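Automation of disc part handling at Arnach, Bradville

From the Bradville Workplace Encyclopedia, section Work and Machines

The automation of disc part handling at Arnach is a change of working method in the small parts department of the Arnach company in Bradville. Two-armed robots were introduced at the handling tables, where round metal parts are picked up, turned, brought together and put down again. Before the change, all of this was done by hand. The article describes the work, the division of tasks between people and robots, and the effects on the staff.

Background

Arnach repairs and prepares parts for small electric drives. Most of the parts that come to the department are flat and round, and they differ in thickness, in the form of the outer edge and in the number of holes. For many years each worker had a table, a lamp and a tray, and handled the same few types of part during the whole shift.

The work was considered light, but it was not easy for the hands. A thin disc lying flat on a table gives the fingers very little to hold. Workers learned to lift it with a fingernail or to slide it to the edge of the table, and both habits led to sore fingertips and small cuts. Pain in the thumb joint was the most frequent complaint in the department, and it was the first subject in the talks between the company and the staff before any machine was ordered.

The first plan, known in the company under the name Honkanen, was a fixed machine with a feeding rail. It was stopped in July because every new type of part needed a new rail. The second plan, Sindex, used robot arms at an ordinary table and is the one that was carried out.

Working place

A Sindex station consists of a table and a robot with 2 arms. Each arm ends in a gripper with black fingers, fixed to a white housing. The table is kept light in color and as free as possible, so that a part is easy to find on it. The station has no feeding rail and no fixtures, and the same table can be used for a different type of part on the same day. 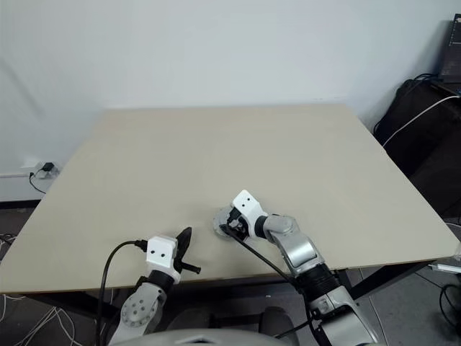
Sindex station with both arms over the table, the right gripper at a translucent gray disc.

The arms work from one side of the table. In the rules of the department, the surface in front of the robot belongs to the robot during a run, and a person puts a hand there only after the run has been stopped. This rule replaced an earlier and more complicated one with colored zones, which the workers found hard to remember.

Division of tasks

The robot takes over the gripping, lifting and placing. The following tasks remain with people: choosing the parts, looking at them for damage, deciding what to do with a doubtful part, and teaching the robot how a new type should be held. The last task did not exist before and is now the one that takes the most time. In Arnach it is called "showing".

During showing, the worker tries several ways to take hold of a part. A part with spokes or openings can often be gripped at its edge. A part with a raised center can be held there, with one finger on each side. What works for one type may be useless for the next, even when the two look nearly the same to a visitor. The most difficult cases are those where two parts lie close to each other, because the fingers need room on both sides and can push the neighbor away. 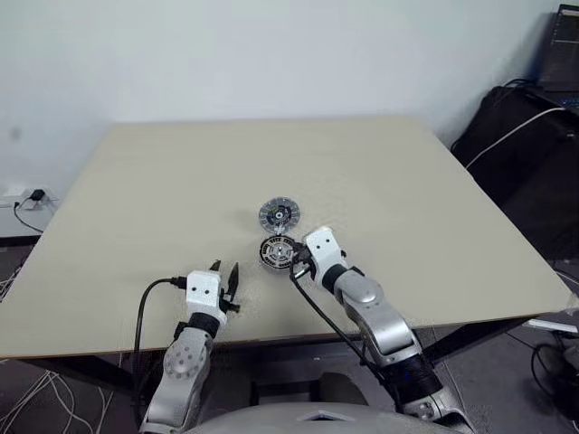 For this reason the order of the work has also changed. A person working by hand takes the nearest part first and does not think about it. At the station, the worker plans which part is moved first and which arm should do it, and writes this on a card which stays with the type. New cards are read by a colleague from the other shift before they are used. The collection of cards is regarded by many of the staff as the real result of the project - more than the machines, which can be bought by any company.

Effects on the staff

No position was removed when the stations were introduced, but the content of the positions changed. Three job titles were combined into one, "station worker", with a single pay level. For those who had been on the lowest level this meant a raise. For the most experienced hand workers it meant no change in pay, and some of them felt that their skill was no longer seen.

Training takes 30 hours and is given during paid time. It covers the safe stop, the showing of new parts, the writing of cards, and the care of the gripper fingers, whose contact surfaces must be kept clean. The part about writing was added later. Many workers could hold a difficult part without any trouble, but had never needed to explain in words how they did it.

The rhythm of the day is different too. Hand work allowed conversation across the tables. Station work has periods in which the worker only watches, and these periods are described by some as restful and by others as the most tiring part of the shift. The company answered with a change of task every 2 hours, between the station and the inspection bench.

Inspection

Inspection has remained hand work. Used parts arrive with scratches, marks and worn edges, and only a part of this matters for the later function. A fine scratch on the top face of a raised center is usually accepted. Damage at a hole is not, because the screw may then sit badly. Workers judge this by eye and with the fingertip, and a test with automatic judgment was given up after a short period.

The grip itself can also be a matter of inspection. When a part is clamped at the raised center, the fingers should touch it on both sides at the same height, and the plate should not tilt. Workers check this at the first piece of each new type.

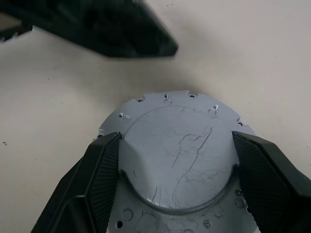
Tibor Erdős wrote in the department's discussion book, under the date Thu 15 March, that the article of faith about "light work" should finally be dropped. In his opinion the hands have it better now, but the head has more to do, and the breaks are still planned as if only the hands were tired. He asked that the time for writing cards be counted as station time and not be squeezed in at the end of the shift.

The request was accepted in part. Card writing is now counted when a new type is introduced, but not when an existing card is corrected.

Open questions

It is not settled who owns the cards. The company treats them as working papers, while the staff would like the name of the writer to stay on each card. Also open is the question of how newcomers will learn the feeling for a part if they have never handled it for a whole shift. At present they spend their first weeks at the inspection bench and start with showing only afterwards - an arrangement that older workers support, although it makes the inspection slower in these weeks.

See also: Gripping; Hand work; Inspection bench; Job titles at Arnach; Honkanen (feeding rail)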